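Fingertip swap and wrist camera recheck on the small picking cell

Posted 23 August 2021

The cell had been drifting since January. Picks at the back of the table were landing short, and the jaw zero moved a little every time the controller was power cycled. I put it down to the homing routine until I took the fingers off and found both dowel holes gone oval. New fingers are printed from the Murín drawing, with the dowel holes reamed after printing.

Before touching the gripper I laid out the usual set on the white table: basket and tray to the left, then the toy food, the duck, the snack bag, the juice carton and the metal capsule. I keep the same objects between services so the logs can be compared. The head view gets checked first, with the arm parked well clear. 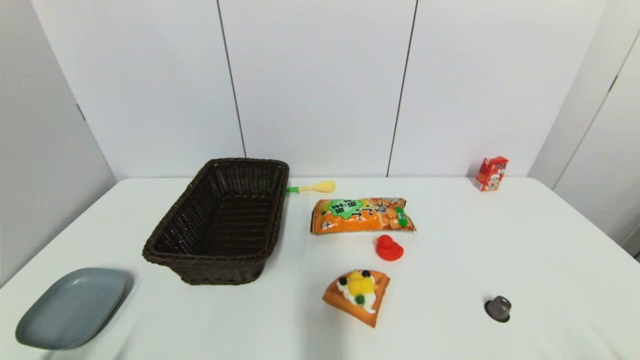 Inton Workshop Group / Automation bench / Service notes

Order of work for the fingers, for anyone running the same Mekgate jaw:

Isolate the air and the 24 V supply. Back the carriage screws out evenly. If one binds, stop and clean the thread, as the carriages are aluminium and strip easily. Seat the new fingers on the dowels dry, nip up the screws, close the jaw on a 3 mm shim, then torque. Threadlocker goes on at the second assembly, once the zero has been proven.

Grip force was the next job. I had it set at 50 per cent for the old fingers, a setting left over from when the tips were worn and slipping. The new ones need less. Film packaging is a good test because it buckles well before anything rigid complains, and the crimped end gives the tips very little to hold. I brought the force down in small steps and looked at the wrist view at each one, with the bag held upright between the tips.
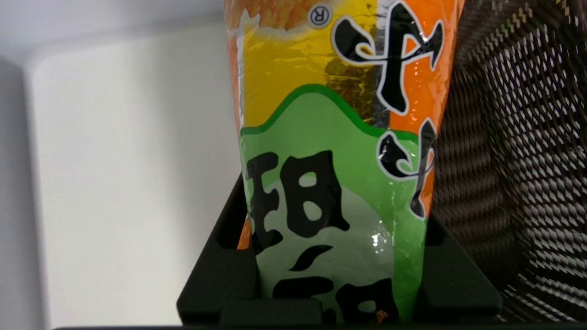
Starnow, commenting on my last service post, reckoned I should leave force alone until the jaw zero had survived a cold start, as a shifted zero and a low force look identical in the log. Fair point. I went back, did 2 cold starts, confirmed the zero, and only then saved the new value. It added half an afternoon.

Last was the wrist camera. The bracket had to come off to reach the rear carriage screw, so the old calibration was no good. I opened the jaw wide over the table and centred up on the capsule. It is the fussiest thing in the set: small, grey metal on a white glossy top, and with a thin rim that the depth data tends to lose. Both fingertips should show in the view at full opening. If only one does, the bracket has gone back on crooked.
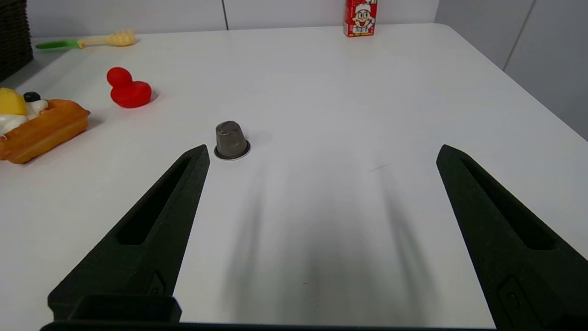 Settings as left

Jaw zero: re-taught, saved to slot 3.
Calibration: 111 poses, outliers not removed.
Bracket screws: paint-marked after torque.
Old fingers: in the drawer, tagged, not to be refitted.

Still to do is the cable at the wrist. The jacket is polished where it passes the clamp and I would like to move the clamp further up the arm — the loop is too tight at full rotation. I also need a second pair of fingers printed in the same colour and material, reamed and bagged, before this pair wears.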